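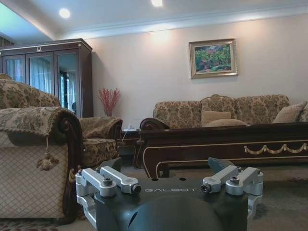
The good armchair, and what to do about its tassels

I have been putting off writing about the armchair for months, partly because I knew I would go on a bit, and partly because I hadn't made up my mind about it. Well, the clocks have changed, the evenings are long and I have a pot of tea next to me, so let's have a go!

It came to me in July from my aunt's house, when she moved somewhere smaller and couldn't face leaving it behind for strangers. You'll remember the house if you've been reading for a while (the one with the steep stairs and the endless jars of buttons). As children we were only allowed to sit in that room when there were visitors, and I spent most of those afternoons tracing the flowers in the gold and green cloth with one finger and hoping for cake. I still do the finger thing. The cake is now up to me.

What I had forgotten until I started cleaning it was the other fabric, the pale beige with the little diamond lattice down the side. It is such a quiet pattern next to all that brocade, and I have become very fond of it. It also shows every mark, so I go over it with the soft brush on the vacuum, on the lowest setting, and leave it at that.

The carved arms are another matter. Dust gets into the scrolls and a duster just pushes it further in. Rungnapa Jaidee, who taught me most of what I know about old wood, told me to buy a cheap make-up brush and work from the top of the curl downwards, and then to rub in a very small amount of wax with an old vest. Very small! The first time I was far too generous and spent a whole evening getting it out again. The dark reddish colour comes up beautifully if you are patient with it.

And so to the tassels. My friend Consuelo thinks they should come off. I was halfway to agreeing with her - they are fussy, they catch on cardigans and the fluffy skirts gather crumbs from goodness knows where - but then I sat down opposite with my tea and thought how bare the arm would look without one hanging off the front. I have combed the skirt out with a wide-toothed comb, steamed it gently over the kettle and put it back. It stays for now.

I did ask for a price on having the seat re-stuffed, and was quoted 267 pounds, so that will have to wait until after Christmas. In the meantime it is perfectly comfortable if you sit well back.

Next time, the curtains, if I can find the stepladder.

Recent posts
Waxing the long table, and my aching elbows
A cushion cover in 16 very slow steps
What I kept from the button jars
Beige is a colour too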